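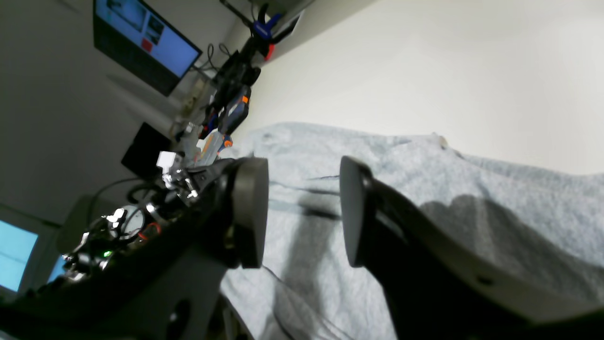

Residents who use the Stestbridge to Kidham bus were promised a decision before the summer, Tshepo Mtshali told councillors, and they have waited long enough for a timetable they can rely on.

The remark was made during a public session on the future of route 68, which the council has agreed to keep running until next June. The evening service had been due to end this autumn, when the present contract with Bonico expires.

Under the new arrangement, the last bus will leave Stestbridge market place an hour earlier than at present. Daytime journeys will run every 60 minutes. 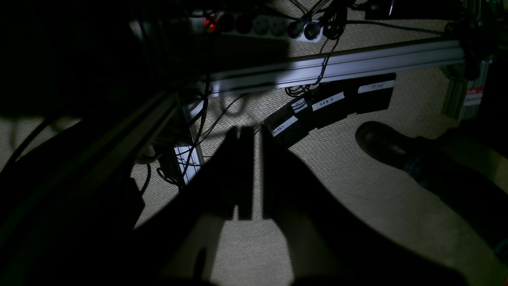 The council received 3630 responses to its consultation, most of them from Kidham and the villages to the north. Many asked for a later return journey from the hospital, and this request has been passed to the operator for a reply.

A petition carrying 300 signatures was also presented. It called for the shelter at Alaoui Corner to be rebuilt before winter, with a raised kerb for wheelchair users.

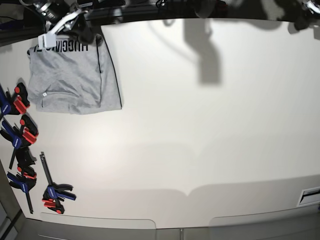 Work on the shelter will be paid for from the existing highways budget. The stop will move a short distance along Mill Road while the work is carried out, and notices will be put up beforehand.

Fares will not change. Concessionary passes will continue to be accepted on all journeys after the morning peak.

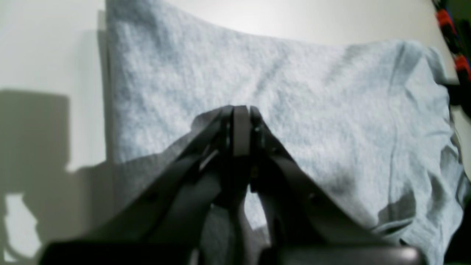 How to obtain a timetable

Printed copies of the October 2024 timetable are available from Stestbridge Library and Kidham Post Office. Large-print copies may be requested at either counter.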